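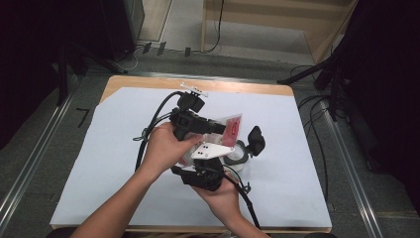 p. 56

Notebook index | Previous | Next | Shop tasks | House tasks | Log in

Monday, May. Bench notes, packaging task

Today is the first day of the thin plastic work. Leonie asked me to write also my opinion, so it is mixed in.

Set-up: white sheet on the wooden table, two hand-held grippers, one for each hand. The clear plastic item with the red label is held between the two. Cables go back beside the wrists, with the small ties left on them. Ashton wants them shorter. I prefer the slack, my right wrist gets tired when a cable pulls.

The question from Bernardo is simple: can a machine do this chore by itself yet, in a kitchen or at the packing bench of Irkness? My answer for now is no for crinkled clear plastic, and maybe for stiff boxes. With my fingers I feel when a film starts to slide. With the jaws I must look for it, and the clear plastic shines and gives me little to look at. The printed label is the easier part to see, so I aim near to it. I do not know if a policy trained on my hands will learn to do the same or only learn the color red. To ask Beverley.

Kubo (the folding policy from last year) was good with towels. Towels forgive a bad grasp. I would not compare the two tasks in the report, even if Grevska would like one table for everything.

Numbers: we have 757 episodes from the older chores, and more than 25 of them should be removed, in my opinion, for bad timing between left and right hand. Kane does not agree and says the policy needs also the ugly ones. We leave them in until he has run it both ways.

To do:
- try the softer pads from Flotberg, first on the left gripper
- second item with no red on the label
- same task with bare hands, 2 persons, for comparison of time
- write down the gripper opening before each session, I forgot it this morning

Stopped at 4:30 pm. The pads are in the drawer under the scale, not in the cabinet.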